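Print this page | E-mail this page

Filed under: Site Visits – Automation and Handling

16/05/2019

Visit Report: Falano Open Lab Day, Eltunthorpe

The Falano lab in Eltunthorpe opened its floor to outside visitors for one afternoon. The program had two parts: a talk on collecting training data without a robot arm, and a longer session on the floor with the hand-held grippers. This report covers the second part in more detail, as the talk followed a paper already in circulation among members.

The building dates from 1962 and was put up for a textile wholesaler. Falano has the upper level. Visitors sign in downstairs and are taken up in groups of 6.

The method is simple to state. A person holds a gripper tool with a camera fixed to it and does a task by hand. The camera records the fingers and whatever lies beyond them. The position of the tool is worked out afterward from the video, with printed markers in the room used to fix the scale and the starting pose. A control policy is then trained on the recordings and run on an arm carrying the same gripper. No arm is needed during collection, so several people can record at the same time in ordinary rooms. 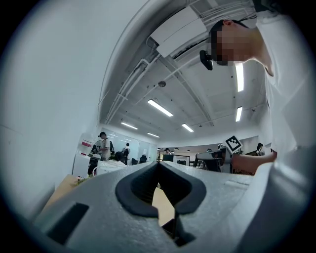

By the technical correspondent, Handling Systems section

The finger pad is black rubber, shaped like a thick rounded V, with raised rims that fold in toward the gap. From the camera's side the gray housing takes up a large part of the view, and the table shows as a strip through the opening. Staff said this is accepted. The policy sees the same housing in the same place when it runs on the arm, so the blocked area carries no surprise. What matters more is that the camera mount does not shift between sessions. A shift too small to notice by eye was enough to spoil one early batch, and the mount is now checked against a jig before each session.

Marker placement took up most of the questions. The black-and-white square markers are printed on card and can be moved from desk to desk. A visitor from the Grarkside plant asked what happens when a forearm or sleeve covers one. The answer was that tracking carries on from other features in the room for a short time, and the recording is dropped if the marker stays hidden at the start. Plain white walls are a known weak point – they give the tracker little to hold on to. Ceiling fittings and pipework help.

The main result shown was for a pick-and-place task with small household items. The training set held 2000 demonstrations. On items that did not appear in the set, the arm completed 70 percent of trials. The group was open about the failures. Most came at the moment of closing, when the item sat too far forward in the notch and slid out. A deeper pad has been drawn up but had not been tested by the date of the visit.

Two points were left unclear. The first is how much of the result depends on the variety of rooms as opposed to the number of demonstrations. The lab has recorded in its own open office and at one other site, and the two sets have not been compared. The second is operator habit. People approach an item from different angles and at different speeds, and the policy appears to pick up a mixture. A filter by operator was mentioned, without figures.

The Sasaki filtering script, which removes recordings with lost tracking, will be released to members in September. Members who wish to run it on their own data should check that their video files keep the original time stamps – the script rejects files without them.

Parking at Eltunthorpe is limited and the lower gate closes early. Slides from the talk can be requested through the section office.

Print this page | E-mail this page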